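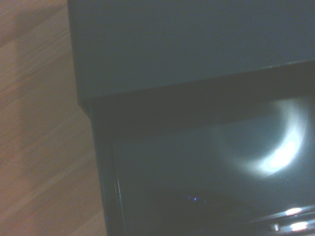 3.2 Sampling of small business listings

The study draws on local business listings from two municipal trading areas, Skeritwood and Marungate, selected for their comparable mix of retail, hospitality and personal service premises. Listings were eligible where the enterprise employed fewer than 20 staff, operated from a fixed street address and had held a claimed profile on at least one general search directory at the start of the observation period. Franchise outlets were excluded, as their profiles are commonly administered by a head office with its own marketing budget. After the removal of duplicates and closed premises, 834 listings remained in the sample.

Each listing was coded for completeness against a schedule of five fields: trading hours, telephone number, service category, written description and owner response to customer reviews. Trading hours were treated as complete only when public holiday hours had also been entered. Two coders worked independently from the same schedule, and disagreements were resolved by discussion before the scores were entered. The Schwaiger index of profile completeness was then calculated for every listing, with no weighting applied to individual fields.

3.3 Enquiry measures

Enquiries were defined as telephone calls, requests for directions and website visits initiated from the listing itself. Owners supplied monthly totals through the Sonmont reporting form, and the final return was received on Sun 27 November. A total of 1280 monthly returns were usable. Returns in which all three categories were blank were discarded, whereas a recorded zero was retained as a valid value. Walk-in custom could not be attributed to a listing with any confidence and was left out of the analysis.

Figure 2. Stages of the listing study, from eligibility screening to enquiry returns.

The order of work set out in Figure 2 was the same in both areas, although coding in Marungate commenced later owing to a change in the directory's category labels in February. Labels in use before the change were mapped to their nearest current equivalent — in most cases a simple renaming. Where a former category had been divided, the owner was asked to nominate the more suitable label. Listings for which no answer was received kept their original category and were analysed as a separate group.

Seasonal variation presented a further difficulty. Hospitality premises in Skeritwood rely heavily on summer visitors, and their enquiry totals were therefore compared only with those of other hospitality premises in the same month.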